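两岁的猫见到客人就钻床底，要不要硬把它拉出来社交？

Jirnaren 社区互助 › 宠物 › 猫
发布于 2025年10月25日

豆包她妈

先交代下背景，我家豆包是只母狸花，两岁，四个月大的时候从小区车棚抱回来的。平时跟我和我老公亲得不得了，早上踩奶，晚上非要挤在两个枕头中间睡，我翻个身它还要骂我两句。可是只要门铃一响，它整只猫就没了，嗖一下钻到床底最里面那个角，客人不走绝对不出来。

以前我觉得无所谓，猫嘛，胆小就胆小。问题是九月份我婆婆过来住了一阵子，豆包白天基本不出来，饭也是半夜偷偷吃，有两次干脆憋着不上厕所，把我吓坏了。婆婆走了以后它缓了好几天才敢在客厅中间躺着。过年婆婆还要来，这次住得更久，我现在就开始发愁。

我老公的意思是"多练练就好了"，来人就把它抱出来放客厅，让大家摸一摸，摸多了就习惯了。他小时候怕狗就是这么治好的（他自己说的，我婆婆说根本没治好）。我试过一次，把它从床底拖出来抱给我闺蜜看，结果我胳膊上三道血印子，它连着两天看见我蹲下就跑，我心都碎了。

还有个事，我在网上看到有人说插那种 Adomaitis 的扩香，给猫放松情绪的，我犹豫要不要买。有没有家里猫也这样、后来好起来的？到底是该狠狠心，还是就随它去？

Nolano路边的鱼

千万别再拖了！！我家老大以前跟你家一模一样，我也干过这种蠢事，拖一次，前面攒的信任全没了，你闻到它尿味儿都不奇怪。

说说我们家是怎么弄的吧，时间拉得比较长，你别着急。第一步是把床底封了，但是封之前一定要给它一个更好的地方躲。我给它在卧室柜子顶上弄了个纸箱，侧面开个洞，里面垫我穿过的旧T恤，它自己没几天就搬上去了。躲在高处跟躲在床底真的不一样，它能看见外面，看着看着好奇心就上来了。床底那种地方它什么都看不见，光听见陌生人的脚步声，越听越怕。

第二步是练门铃。我把自己家门铃录下来，用手机放，声音开到最小，放一声给一根冻干，放一声给一根冻干。一天就练一小会儿，它耳朵往后撇了我就停。后来慢慢把音量调大，练到最后门铃一响它先看我，意思是我的冻干呢？

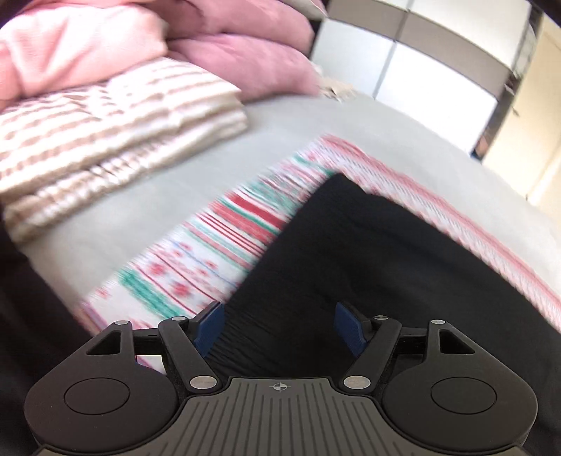

第三步才轮到真人。我找的是我们楼上那个姑娘，她自己也养猫，特别懂事，进门不看它、不叫它、不伸手，就坐沙发上玩手机，走的时候在地上放一点鸡胸肉。头几回我家老大连影子都没有，第四回在门缝里露了半张脸，我和那姑娘谁都没敢吭声，激动得我手心全是汗。现在熟人来它会出来巡一圈，闻闻包，闻闻鞋，然后回去睡觉。抱是不可能抱的，但我觉得已经很够了。

至于你婆婆长住，我建议提前把卧室划成豆包的地盘，猫砂盆、水碗、饭盆全放进去，门虚掩着，它爱出来就出来。上次它憋尿，我猜是因为厕所在外面，要从生人面前过？母猫憋尿也会憋出毛病的，我家那只膀胱发炎，跑医院光第一趟检查就花了300多，还折腾得猫和人都不成样子。要是再有超过一天不尿的情况别在网上问，直接去医院。

婆婆那边也要做做工作哈。老人家喜欢猫的方式往往就是追着猫喊咪咪咪咪，你可以让她负责晚上给零食，放下就走，她有事干，猫也认得她是发零食的。我妈现在在我家地位比我高，就是这么来的。

扩香我用过一瓶，30天用完，说不上来有用没用，反正那阵子我同时在练门铃，分不清是谁的功劳。预算宽裕就买，别指望光靠它。

Živko Pavlović

我是外国人，中文不太好，请原谅。我的猫九岁，一直怕客人，从来没有变。我以前很难过，觉得是我的错。后来兽医说她身体很健康，吃得好，睡得好，只是不喜欢别人。我也有一个叔叔是这样的。

我给客人说：家里有猫，你看不到。大家都可以接受。但是不吃饭、不上厕所是另外一件事，这个要注意，我同意上面的朋友。

路过的2412

猫不就这样吗，饿两顿就出来了，别惯着。

豆包她妈

楼上最后那位我就当没看见了哈，猫饿着会出事的，这个我还是知道的。

谢谢@Nolano路边的鱼！！写这么长，我截图发给我老公了，他回了个"哦"，然后下班路上自己拐去超市要了个纸箱回来，开洞开得歪七扭八的。豆包刚才已经把头伸进去闻了，暂时还没进，我把我那件旧睡衣也贡献了。门铃明天开始录。猫砂盆搬进卧室我有点担心味道，你们都放哪个位置，靠窗行不行？

Nolano路边的鱼

靠窗可以，别紧挨着饭盆就行，也别对着门。旧的那个盆先别撤，两个一起摆一阵子，等它在卧室里用顺了再说。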